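### 4.2 Support during the placement

We asked returning volunteers how often they had been in touch with their local coordinator and whether they would have liked more contact. The survey went to 100 people who had completed a placement through Kastholm or Drondetti, the two sending organizations in the study. Placements lasted from 3 weeks to a full school term, and all of them included a stay with a host family or in a shared house.

Contact was most frequent in the first days after arrival. Volunteers at the Fultatar site met their coordinator in person before starting work and got a phone number they could call at any hour. At the Nicholas site the first meeting was often a group session, and several people wrote that they left it without knowing whom to ask about daily matters such as laundry, meals and bus fares. Household duties came up more often than we had expected. Shared kitchens were the most common source of small disagreements, and few of these ever reached the coordinator.

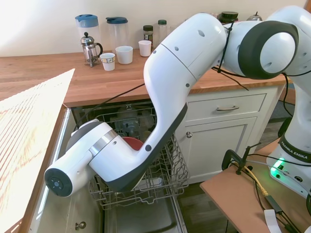

**Figure 4.** Robot arm at an open dishwasher.

One volunteer at the Nicholas site wrote that she would have traded the whole welcome packet for a single visit in the second week, when the questions had finally become clear to her. Similar remarks appear in 40 of the returned forms. Most of them ask for a scheduled check-in after the first week – a short call would do – and only a few ask for more written material.

The two organizations handled this stage differently. Kastholm left it to the volunteer to call. Drondetti had its coordinators send a message every Sunday-to-Sunday cycle, and its volunteers more often described the support as enough. We can't separate this from the length of stay, as Drondetti's placements were shorter on the whole. Section 4.3 looks at contact with the home office, which most volunteers used only for flights and insurance.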